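Revision note, 22 Mar 2019. Replaces the earlier procedure for dropped objects and jaw faults on the Drarnier hand-held gripper pair. Approved by Bořivoj Sokol, Oravec Laboratory.

# Responding to a Slipped Grip

## Scope

This procedure applies to every operator who records tabletop tasks with the paired grippers. It covers slipped objects, jaws that fail to close fully and loss of signal from one hand. Damaged mains equipment is dealt with under the site electrical rules.

## Background

In September an operator at the Pladlow site continued working after the left gripper lost its closing force. A container fell from a raised shelf and the operator caught the gripper cable while reaching for it. No injury was reported. The review by Miloslav Vávra found that the fault had been present for over 1,000 recorded grasps and that the session log had flagged it 2 times.

## Procedure

1. Stop the task at the first slip. Do not try to catch a falling object with either gripper.
2. Lower both hands to just above the table and open the jaws.
3. Say "hold" clearly, so that the session supervisor can pause the recording.
4. Check that each cable hangs freely from the gripper body and is not pulled tight around the wrist or sleeve.
5. Close each gripper on the test block. If the closing count on the Molluder display is below 1,950, withdraw that gripper from service and attach a red tag.
6. Inspect the finger pads for wear, grease or splitting. Wipe them with a dry cloth only.
7. Return the objects to their starting positions by hand, with both grippers set down. For the shelf task, the lidded white container goes in the centre of the upper shelf of the wire basket, and the green container goes on the near right part of the table.
8. Pick up both grippers and hold them low over the near side of the table before asking for the recording to resume.
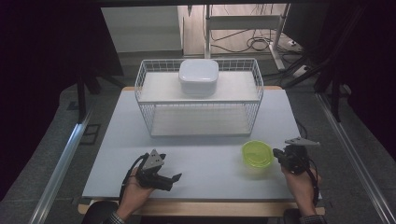
## Reporting

Enter the fault in the session log before the end of the shift. Record the gripper serial number, the closing count and the task under way. A tagged gripper may be returned to service only by the equipment officer, after the jaw has been recalibrated and the test block check repeated.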